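Hulby Community Workshop: Minutes of the January Meeting

The meeting opened at 7:00 p.m. with Said El Fassi in the chair. The minutes of the previous meeting were approved.

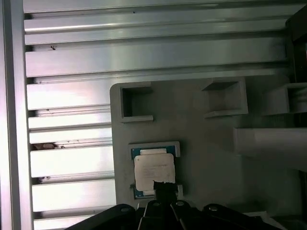 Bench fees. Members approved a fee of $3 per visit. Mr. El Fassi asked that users brush out the benches before leaving, as debris had been left in the grooves of the aluminum surface.

Electronics drive. Kwan-ho Wu reported 225 items received against a goal of 200.
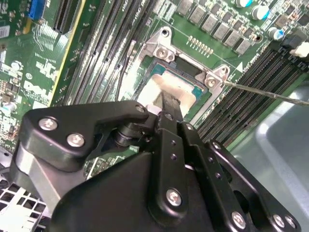

The Ulau Street collection will continue through spring. Mr. Wu moved that computer parts such as the green Dell motherboard be stored apart from household items. Carried.

The meeting adjourned at 8:10 p.m.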